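Small Craft Systems
Unit 4: Propellers, Pitch and Slip
Instructor: Feven Berhe
Lab section: Eun-seong Pyo, Room 613

Bring a calculator on Wednesday. We will work the slip problem at the end of this handout in class, and you will need the numbers from your own sea trial sheet for the second half of the session.

4.1 What the numbers on a propeller mean

A propeller is described by its diameter and its pitch, always in that order. A prop marked 15 x 13 is 15 inches across the circle swept by the blade tips and has a pitch of 13 inches. Pitch is the distance the propeller would move forward in one full turn if it were cutting through something solid, the way a screw goes through wood. Water gives way, so the real distance is shorter.

You will often see a letter after the two numbers. R or RH means the propeller turns clockwise in forward gear when you look at it from behind the boat. L or LH means it turns counterclockwise. Twin-engine boats commonly carry one of each so that the side forces cancel out. Check both props before ordering a replacement for either.

Diameter has the larger effect on how much load the engine feels. Heavy, slow boats need more of it. Light, fast boats usually run a smaller diameter and more pitch. The space under the hull sets the upper limit. Leave clearance between the blade tip and the hull, or you will get vibration and noise that no amount of shaft alignment will fix.

4.2 Hardware check

Before any propeller discussion, confirm that the parts holding the prop are sound. Look at the key, the keyway, the nut or nuts, and the cotter pin. A new cotter pin goes in every time the prop comes off. Do not bend the old one straight and use it again.

When a shaft has a thick nut and a thin nut, the order matters. We follow the practice of running the thin nut on first and the thick nut after it. Some yards do it the other way, and you will hear arguments for both. On the test, use ours.

Check small fasteners by touch as well as by eye. A screw head can look seated and still turn under a finger.
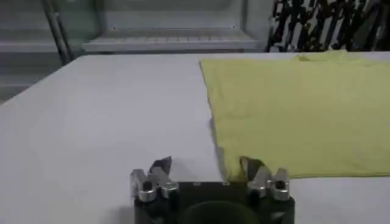
Gripper housing with two small screws, metal finger joints at the sides.

4.3 Matching the prop to the engine

The engine maker gives a rated rpm at wide open throttle. With the boat loaded the way the owner uses it, full fuel and normal gear, the engine should reach that figure. If it falls short, the boat may be over-propped: too much pitch, too much diameter, or both. An over-propped diesel runs hot, makes black smoke and wears out early. If the engine runs past its rated rpm, the boat is under-propped and is giving away speed.

A common rule for outboards is that one inch of pitch changes wide open throttle speed by 150 to 200 rpm. More pitch brings the rpm down, less pitch brings it up. Treat this as a starting point and test again after every change.

Rule out other causes first. A dirty bottom, a fouled air filter, a throttle cable that does not open all the way and a bad tachometer will all give you readings that look like the wrong prop. Last July one lab group spent a morning on pitch calculations for the Drunura before someone cleaned the hull.

4.4 Slip

Slip is the difference between how far the propeller should have moved the boat and how far it did, given as a percentage. Some slip is always present. A blade has to meet the water at an angle to make thrust, and that angle shows up as slip.

Theoretical speed in knots = (shaft rpm x pitch in inches x 60) divided by (12 x 6,076)

Shaft rpm is engine rpm divided by the gear ratio. Forgetting the gear ratio is the most common mistake on this unit.

Worked problem:
Engine rpm: 3,894
Gear ratio: 2 to 1
Pitch: 13 inches
Measured speed: 17.5 knots

Shaft rpm is 3,894 divided by 2, or 1,947. Theoretical speed comes out to 20.8 knots. Slip is 20.8 minus 17.5, divided by 20.8, or 16 percent. That is reasonable for a planing hull of moderate weight. A displacement cruiser can show far more and still be correctly propped.

Take measured speed from GPS, on two runs in opposite directions, and average them. One run tells you the boat's speed plus or minus the current.
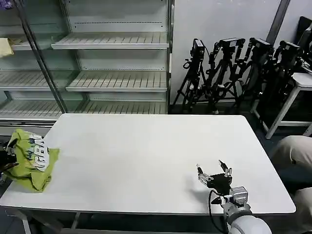

4.5 Damage and repair

Look for bent blade tips, nicks on the leading edge, and pitting on the low-pressure side of the blade. Pitting there usually means cavitation. A pink color on a bronze prop means zinc is leaving the metal. Tap the blade lightly: a dull sound is a bad sign, and the prop should go to a shop before it goes back on the boat.

Small nicks can be dressed with a fine file. Anything that changes the shape of the blade belongs with a prop shop.

Reading for next time: the chapter on shaft alignment, and questions 1 through 6.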